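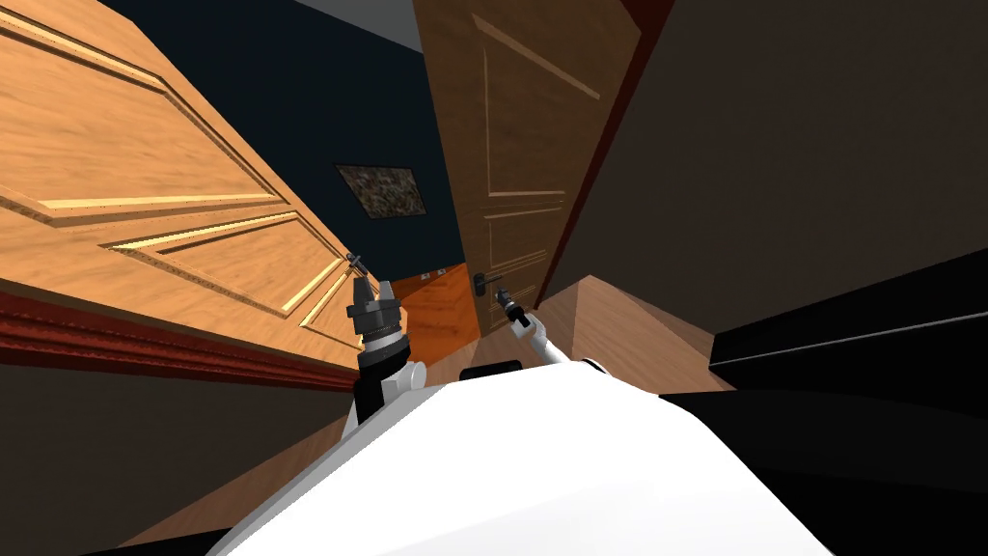 Every few months somebody sends me a door demo and asks if I'm impressed. I've stopped answering. I spent eleven years keeping machines running at Broketti before I started writing about them, and the handle is the last thing I want to hear about.

What I want to hear about is setup. The Buma team published a success rate for its two-armed door routine in November, 406 clean openings in simulation, and the write-up gave one sentence to how the arms were zeroed beforehand. One sentence! On a real floor that sentence is a morning's work, and it comes back every time someone swaps a wrist.

Jenő Pap, who ran our second shift, kept a notebook of gripper faults. Over one year he logged 106, and 45 of them came down to fingers that no longer closed where the controller thought they did. A finger gets bumped, a screw backs out, and the arm goes on reporting perfect health. You find out when a part hits the floor.

A simulator will let you model all of that if you ask it to. You can offset a finger or add slack to a joint. Few people ask, in my experience, and I can see why. The numbers get ugly and the video gets dull.
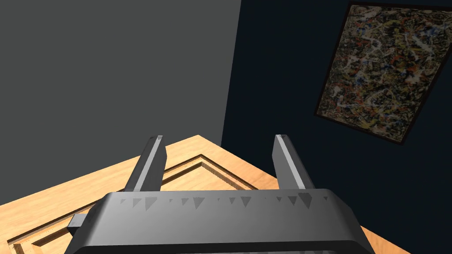

Open gripper over the grooved table, in simulation.

Take the plain open position. In software it's a value you type in. On a bench you check it with a gauge, write it down, run the thing warm and check it again. Jenő Bozsik at Agudelo tells me his crew does this every Sunday on a single cell and it takes them 42 minutes when nothing is wrong. He has a spreadsheet to back him up and I believe him.

The Borkix people say virtual setup will shrink that to nearly nothing. Maybe for the first install. I'd like to see their figures after a winter of dust and two changes of staff, with the repair hours in the same table as the success rate. I asked for that table in the spring and I'm still waiting for it.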